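Hand-held gripper demos of bedroom tidying, what speed do you use?

Board: Teaching by Demonstration > Data Collection
Thread started in March

wendico_user
Hello all. I have been reading here for a long time and now I have a question of my own. We are teaching a small arm to tidy a bedroom: pick clothes from the bed, put the clothes away, pull the bedspread straight. We do it with the hand-held gripper, the kind with the camera on top and a fisheye lens, and a person simply does the task while holding it. The arm is a Wendico. The training code is the usual one from the Hunden package, with almost no changes.

We have 80 demonstrations now. My colleague did most of them and he is a quick man. When I play them back, the gripper is sharp and the bed is soup. The policy does fine on the approach, it does fine on the closing of the fingers, and then during the lifting of the cloth it becomes confused and goes up and down in the same place.

My question is: do I throw away the fast ones, or do I add slow ones and keep everything?

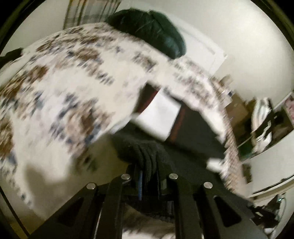

lerilley
Keep everything for now. But look first at the tracking, before you look at the pixels. If the pose of the gripper is lost while the hand moves fast, then the action labels are wrong and no network will save you. Blur by itself is less terrible than people think. Do you have a plot of the position for one of the bad episodes?

wendico_user
I have. It is smooth for most of the episode, and then in the lift there is a jump of some centimeters and it comes back. I thought this was normal noise.

lerilley
It is not normal noise. The policy learns the jump. Your arm going up and down in the same place is a good imitation of it, I would say.

softgoods_only
I don't agree with keeping everything. I have worked with sheets and towels for two years and my experience is the opposite. With rigid objects you can be generous. With cloth, the fast demonstration is a different task from the slow demonstration, since the fabric swings and folds by its own weight. The arm can never reproduce it at half the speed. When you mix both, you get an average of two motions, and the average is a motion which does not work for either.

I would delete the fast ones today and record again. Eighty is not so many. It is one afternoon.

wendico_user
It was three afternoons for us :) but I understand.

lerilley
softgoods_only, I agree about swinging cloth, but he is not throwing a sheet through the air, he is lifting it and letting go. I would cut the episodes where the tracking jumps and keep the ones where it doesn't. That is a rule you can write in a script. "Fast" is an opinion.

softgoods_only
Then make it not an opinion. Compute the speed of the fingertip and put a limit. We use the maximum speed of the robot minus a margin. Anything the robot cannot do physically should not be in the data. Why teach it something it can't follow?

third_joint
Has anyone asked about the shutter? On my first camera the exposure was automatic and indoors it went very long. I fixed the exposure short, raised the gain, and put a cheap floor lamp pointed to the ceiling. The picture became more grainy but the edges came back, and the tracking stopped jumping without any change in how we moved the hand. It would be a pity to delete three afternoons and then record the same problem again.

wendico_user
The exposure is automatic, yes. I did not think to check this. The room has one window and we work in the evening, so it is probably long.

third_joint
Then start there. Also, please be careful with pale walls. In my place the tracker had almost nothing to hold on to except the bed, and the bed was the thing we were moving. It decided that the bed was still and the room was moving. I put up two posters and it was better.

lerilley
This is a good point and I forgot it. Moving cloth that fills most of the view is the worst case for visual tracking. The IMU should help, but only if the calibration is good. When did you calibrate last?

wendico_user
When we built it. So, before winter.

lerilley
Please calibrate again before anything else.

macleod_rig
I will be the annoying one. Why not teleoperation? We changed to a MacLeod leader arm last year and all of this discussion went away. The joint positions come from the encoders, so there is no tracking to lose. The operator feels when the robot is too slow and he slows down too. He has no choice.

softgoods_only
For cloth I find teleoperation very unpleasant. You don't feel the fabric at all. Our operators pinched only the top layer, or they pinched the mattress also, and they did not know until they pulled. With the gripper in your own hand you feel it immediately. I accept the other problems for this.

macleod_rig
It is true that the first week was bad. After this, our people learned to see it with the eyes. But I admit we do mostly shirts on a table, not a whole bed. And you can't carry the leader arm to another person's bedroom so easily.

third_joint
Carrying it is the main reason why I stay with hand-held. I have recorded in six different homes. With the arm it would be one home, mine.

wendico_user
Thank you, everybody. My plan is like this:

calibrate again
fixed short exposure and one more lamp
script to find the jumps, and move those episodes to another folder (not deleting yet)
record some slow ones, done by me and not by my colleague

I will write when I have the result.

wendico_user
Update. The script marked around 30 of the episodes, nearly all in the lifting part. I trained without them and with the new slow ones added. The going up and down has almost disappeared. Now it lifts the edge, but it sometimes opens the fingers too early and the cloth falls back.

lerilley
Good progress. For the early opening, check the delay between your gripper width and the camera. If the width signal arrives some frames before the image, the policy opens before it should.

softgoods_only
Or the demonstrator opens early, because a human hand is relaxed about such things. Watch ten of them slowly before you blame the clock. And I still say put the speed limit. You removed the jumps, but there are fast ones left in there.

wendico_user
I watched ten. In four of them it is me who opens early. So it is both maybe, I will measure the delay tonight also. The speed limit I will try as a separate training so that I can compare.

third_joint
Please post the comparison even if it is boring. I have the same question for pillowcases.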